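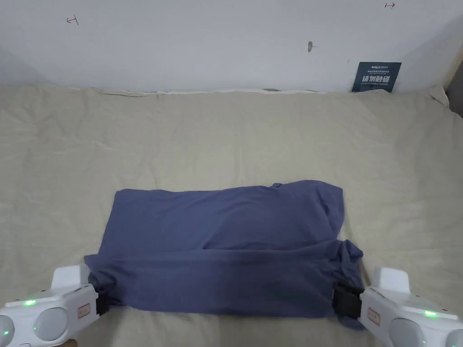

Figure 7. Both grippers closed on the lower corners of a folded garment.

4.2 Comparing jaw settings on soft fabric

Use this procedure to compare two jaw settings on a Wakel hand-held pair. Run the same fold with each setting.

1. Turn on both grippers and wait for the green lights.
2. Lay the garment flat on a bed or padded table and smooth it by hand.
3. In Pistach, open a new trial and enter 200 as the closing force.
4. Close each jaw on a lower corner. Take in the hem and a little of the cloth above it.
5. Bring the lower edge up, lay it down, and open both jaws together.
6. Save the trial. Repeat from step 2 with the force set to 381.

Note: Some bunching next to the jaws is normal. If the fabric slides out, mark the trial as a slip and keep the recording.

Caution: Do not set the force above 504 with the Rowlands jaw pads fitted. Keep fingers clear of the jaws while they close.

To compare the trials, select both in the list and press Overlay. Jaw position is plotted against time for each hand.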